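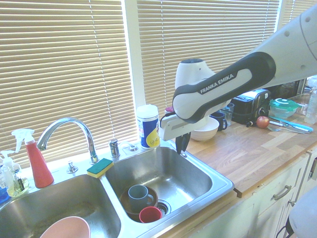
The sink has made more difference than the cooker did, Llinos Phillips told us in January, and she would have put it first on the list if anyone had asked her. We have taken the point. The original plan put the cooker and extractor ahead of everything to do with washing up, and for several months people were cooking well and then queuing with dirty pans. This report covers the second stage of the Jolumard shared kitchen, paid for by the Proltum small works grant, and most of it is about the wet end of the room.

5 min read

We use cookies to remember your settings. Manage your choices or carry on reading.

Work completed

The old single sink and its drainer came out in the first week. Behind the unit the wall was damp up to the level of the waste pipe, so Torner stopped for four days while it dried and then replaced the lower section of board. That was not in the quote. They also moved the stopcock to the left-hand cupboard, where it can be reached without emptying the shelves.

The new sink is a stainless steel double with a tall tap between the basins and a single lever. We ordered it through Orlandini, who held their price from the autumn. The first tap delivered was a short one and would not have cleared the stockpot. It went back and the right one arrived eight days later. Cooking sessions carried on during the gap with washing-up bowls and the tap in the corridor.

The blinds at the window over the sink are staying. The application allowed for a roller blind, but the slats can be wiped down and tilted against the afternoon sun, and we have put the money towards the wall instead.

Money

Spending on this stage came to £3,077. Fitting and the extra wall work took the largest part, then the sink and tap, then sealing and making good. Receipts for all of it went to Proltum with the claim form. The delivery charge on the returned tap was refunded in full.

We have not yet drawn on the money for the floor. The agreed limit is up to £2,000 and the one quote we have is inside it. Torner want to see what is under the vinyl by the back door before they confirm.

Use of the kitchen

The kitchen has 28 registered households and ran 49 sessions in the reporting period. The busiest are still the early evening ones, when two families often cook side by side and a third is clearing away. Under the old arrangement the person clearing away had to wait. Now one basin can be filled for washing while the other is kept for rinsing or for stacking what is still to do.

Four households have asked for a later session, finishing at 9.30 pm. We are trying it for a month. The heating goes off at 8 pm and we need to see whether that matters with the cooker on.

Washing up and putting away

The complaint we heard most before the work was about clutter at the sink, and a bigger sink does not deal with that by itself. We tried a plastic caddy on the ledge for a fortnight. It collected water and smelled, and it has gone. What has worked better is keeping very little out. At present the things left by the tap are a green-and-yellow sponge and a couple of bottles, one of them with a bright red-pink top, and a yellow-orange towel is folded over the front of the sink on the left. Everything else is meant to go in the cupboard at the end of a session.

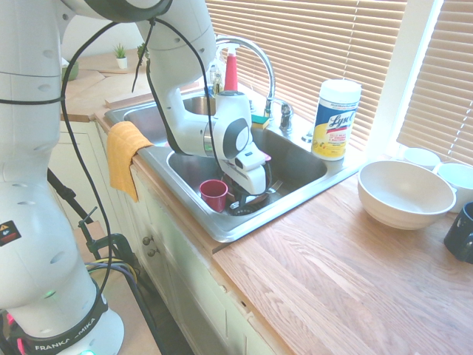 Soaking is the other habit we are trying to change. People leave pans in water meaning to come back to them, and the next group finds them there and either washes them or moves them somewhere unhelpful. We have asked that anything needing a soak goes on the right, which keeps the other side free, and that it is dealt with before the session ends. A dark dish in the right-hand basin with a metal handle sticking out of it, and a small red cup in beside it, is the sort of load we mean — a few minutes' work, but enough to stop the next person draining vegetables. The rule went up on the cupboard door in large print. It is followed more often than not.

Small cups and children's bowls are a separate matter. They get left until last and then forgotten. We have set aside the low shelf for them so that older children can put them away themselves, and two of the families have taken to this.

Problems

The sealant along the back of the sink lifted at one end and was redone at no charge. The waste on the left drained slowly in the first fortnight; Torner found a twist in the hose and straightened it.

Marks on the steel are mentioned at almost every users' meeting. The water is hard and the basins show it as soon as they dry. We have stopped buying the cream cleaner, which left fine scratches, and a wipe with a little vinegar once a week is doing well enough.

Next period

— Second quote for the floor, then a decision.
— A lower hook rail for aprons by the door.
— A shelf over the worktop for shared pans, if the wall will take the fixings.
— Review of the later session.

We would like to move the pan shelf ahead of the hook rail if Proltum has no objection. The cost is nearly the same.

Comments

Marged
Glad the caddy has gone. Could we have a second towel out on busy evenings? One is soaked by half past six.

T. in the top flat
Please can the floor be done in the school holidays and not just before. We rely on the evening sessions in term time.

Joanne
The lever on the new tap is much easier for my hands than the old cross-head ones. Thank you to whoever chose it.

Marged
Also the rule on the cupboard door is behind the door when the door is open.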